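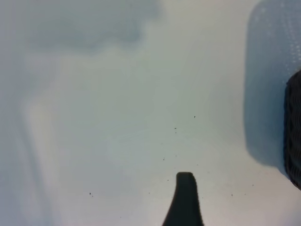 By Comfort Dogbe
Posted 09/09/2025

The Grand Duchess of Hencombe owned 17 tiaras and liked two of them. The first was the Quansah, which had sapphires. The second pinched, but it had belonged to a great-aunt she hated, and she enjoyed wearing it.

On the night of the state banquet the Quansah was missing from the vault. The Duchess took this calmly. She was in her slip with one glove on.

"Who had it last?" she asked.

"Your sister, ma'am," said Bimo, the dresser. "For the christening in April."

"Then it's in Standetti with my sister, and so is my good fur."

There were 38 minutes until the President's car. Downstairs they were lighting 1,000 candles, a tradition that had already cost the palace one ballroom.

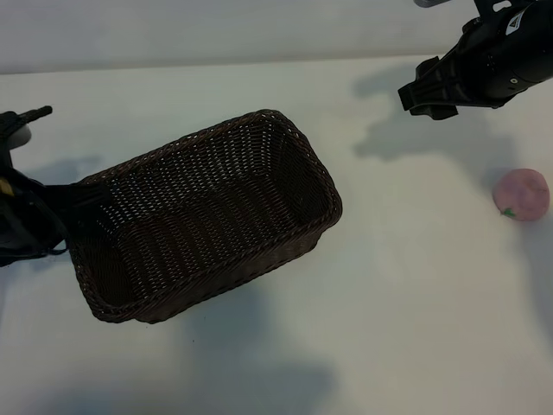 Dark brown wicker on a white tabletop.

"The great-aunt's, then," said the Duchess, and bowed her head. Bimo pushed. The Duchess said a word that had not been used in that room since the abdication.

She went down the stairs very upright, mainly from pain. The President kissed her glove and told her she looked severe. It was the nicest thing he had said to her in two visits - she nearly smiled.

At the far end of the table sat her sister, uninvited, in sapphires.

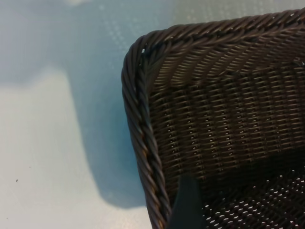

Nhyira Amegashie
I knew the sister would turn up! Please tell me she gets the fur back at least. And what was the word?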